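**February 2021, tape transfer, Sutolent sessions**

Reel 11 baked overnight and ran through on the second machine. Side A is the Fakir demo plus two takes of "Pamwood" with no vocal. Azimuth set by ear on the hi-hat, then checked against the tones at the head of the reel. Dropout in the left channel at 376 seconds. Left as is, no declicking on the archive copy.

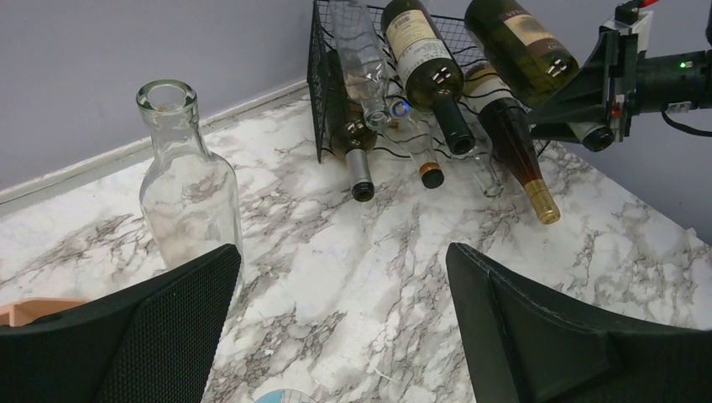

Side B is spoken word. Box label says "rough mix", which is wrong: it is a radio interview with the Vorkura rhythm section, 20 minutes, recorded at half speed. Pitch sounds right at 7.5 ips. The presenter gives no station name.

Ratree Jaidee has the sleeve notes and will check the credits against the label's list. Two backing singers are missing from ours.

To do:

- redo the transfer of reel 9, hum at 50 Hz
- order 40 leader tape splices
- ask about the April reissue deadline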